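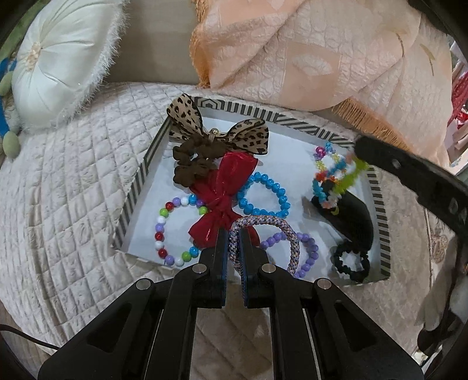
Subject: Re: sorting the hair bits (and bracelets)
Date: 13 June 2026

> Hello all, I've finally emptied the drawer where all our hair
> stuff lives and it's a right tangle. Scrunchies wound round bows,
> bracelets wound round everything. Do you lot keep bracelets and
> hair things apart or chuck them in together? And does anyone use
> one of those tiny chests of drawers? I'm tempted but they
> look a faff.

Together, every time! I did try the chest of drawers route in January (an Oltton one, quite sweet, stuck whenever the weather was damp) and all that happened was that the bracelets went in and never came out again. Out of sight and I forget I own them.

So now it's one shallow tray and everything lives in that. Low sides are what you want, deep boxes just turn into the drawer again. Mine has a pale inside and a stripy sort of pattern round the rim, and the dark things show up nicely, my brown scrunchie especially, which used to vanish for weeks. I tip the lot out on the bed when it gets silly and put it back big things first. The leopard-print bow goes in a back corner with one loop up over the edge (it gets horribly squashed otherwise), then the scrunchie and the shiny red bow, and bracelets wherever there's a gap. Beaded ones are best laid flat in a ring, I find, as mine snag on the braided one if they're heaped up.

One thing I would say is check the elastic on the beaded ones while you've got them out. I had one go in the middle of Trunton market and was picking up beads for ages, and I'm still 3 short. I restrung it on the Grurora elastic somebody on here recommended, which is lovely and stretchy but does need a double knot.

Has anybody got a good way of storing flat clips? Mine are still in an old mint tin and I can never get the lid off.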